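Dimlow Ballot Box, Floor-Standing

Home > Polling and Count Equipment > Ballot Boxes

Order code: 1308
Supplied by: Tornwood Election Supplies
Availability: made to order, dispatched within 30 working days

The Dimlow is a floor-standing ballot box for parish, town and community council elections, local referendums and parish polls. It is delivered flat and assembled without tools. The body is black corrugated polypropylene with a double-folded base. The lid is a separate moulding in the same colour, hinged on one long side and closed by two numbered seals on the other.

The paper slot is cut to accept a ballot paper folded once or twice. A sliding shutter closes the slot from above at the end of polling and takes a third seal. Once the shutter has been sealed, it cannot be drawn back without breaking that seal or visibly damaging the lid.
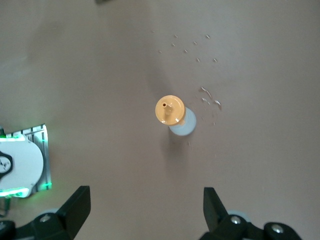

The lid and shutter should be wiped down before the box goes back into store, especially after a wet polling day. Use a damp lint-free cloth and a mild detergent solution. Solvent cleaners dull the moulding and lift the printed number panel. The shutter runs in two shallow grooves, which tend to collect paper dust and pencil debris. A cloth will not reach the bottom of these, so apply the detergent solution from a small bottle with a narrow spout, such as the white one with the yellow cap shown on this page, then work it along the groove with a cotton bud. Leave the shutter open until the grooves are dry.

Specification

Height assembled: 600 mm
Body: corrugated polypropylene, black
Lid: moulded polypropylene, black
Seal points: three (two lid, one shutter)
Handles: two, moulded into the short sides
Label panels: front and lid
Packing: flat, five to a carton

Boxes nest only when flat. Assembled boxes may be stacked two high when empty. They should not be stacked at all once they contain papers, as the upper box will rest on the shutter.

Assembly

Open the body until all four sides stand square. Fold in the short base flaps, then the long ones, and press the locking tabs through until they click. Turn the box upright and check that the base is flat on the floor. Fit the lid by pushing the hinge pegs into the holes on the rear long side. The presiding officer should show the open box to anyone entitled to be present before the lid seals are applied.

Seals are threaded from the front. Pull the tail until it is tight against the lid and enter the seal number on the ballot paper account. The account form is not supplied with the box.

Labels

Each box comes with one self-adhesive label for the front panel, with spaces for the electoral area, polling station number and box number. A repeat of the box number goes on the lid. Permanent marker can be removed from the label but not from the panel itself.

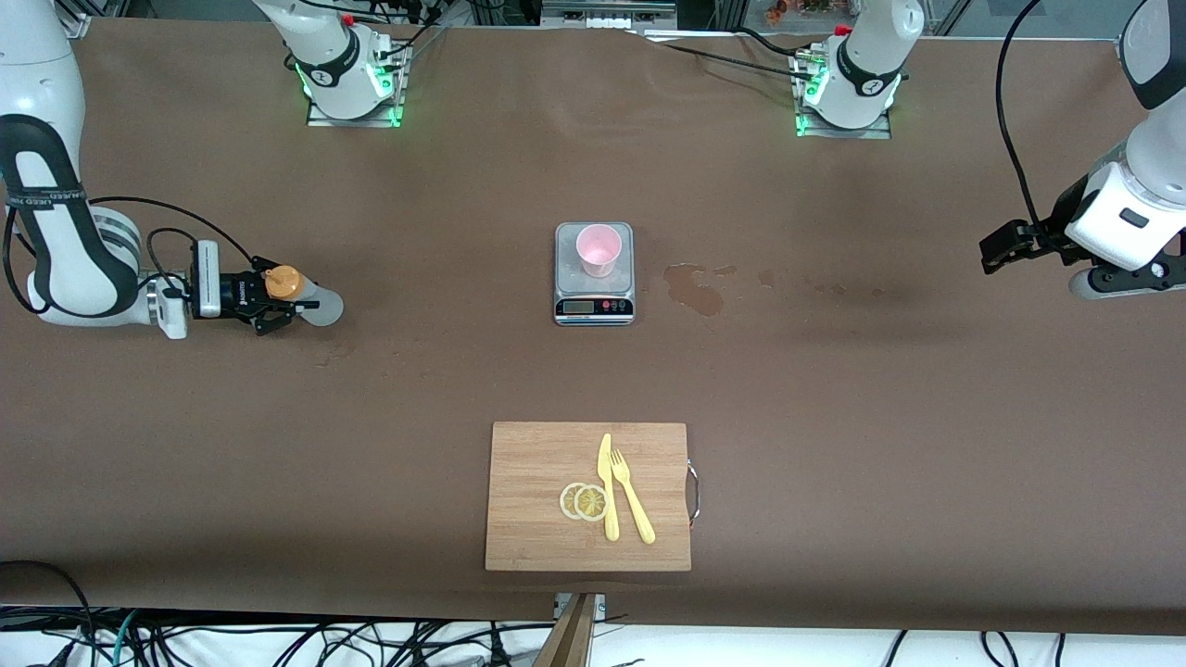

Labels left in place between elections become difficult to peel, and we recommend taking them off when the boxes come back from the count. Spare labels are sold in sheets under order code 1669.

Seals

The Dimlow takes the Nisbet pull-tight seal, which is sold separately in white, blue and red. Many returning officers use one colour for the start of poll and another for the close. Cable ties fit the same holes but carry no number and should not be used in their place. Seals from the older Clestness box are too thick for the shutter and can split the grommet.

Combined polls

Where two or more elections are held on the same day, boxes can be ordered with coloured slot surrounds to match the ballot papers. The surrounds clip on from above and do not interfere with the shutter. Colours should be confirmed with the printer before ordering. Surrounds are made in batches and cannot be returned once cut.

Postal votes

The slot is not wide enough for an unfolded postal vote cover envelope. For postal votes handed in at polling stations, use the Dimlow wide-slot lid, which fits the same body. The two lids share hinge positions and seal points.

Ordering

Orders are accepted from councils, returning officers and election agents acting for a society or association. Orders for the May polls should reach us by the end of February. A sample box can be lent for inspection, with return carriage paid by the borrower.

For quotations and bulk prices, contact Morag Pollock in the sales office. For questions about seals, replacement lids or the repair of older boxes, contact Finlay Semple in technical support. Please have the batch mark to hand. It is moulded on the underside of the lid next to the left hinge.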